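ok I have been putting off this thread since June but people keep asking how I paid off the credit card, so let's go

Starting balance was $1253. Not huge, I know! But it had been sitting there so long it felt like a roommate

First thing I did was look at where my money was going (do this with a snack). I spent $346 in one month on takeout. One person. Mostly noodles from Padar, which I stand by, they're amazing

My friend Rakiya talked me into moving $55 into a separate account every payday, before I bought anything else. I complained the whole time and then kind of forgot it was happening

Second thing: I canceled Flulura. I had opened that app maybe twice. If you have a meditation app that stresses you out, go cancel it, I'll wait

Third thing was cash for the fun stuff. Every $5 bill I got as change went in a jar and I wasn't allowed to touch it. Oluwatosin started paying me back in fives just to be nice lol
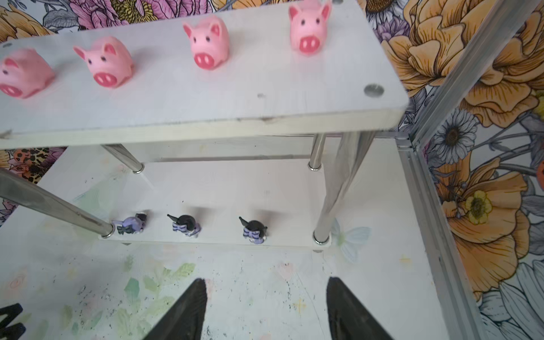

pigs on the shelf, savings mascots

Anyway, card is at zero and I'm working on a cushion for car repairs now. Replies are open if you want to tell me what you cut first, I need ideas for groceries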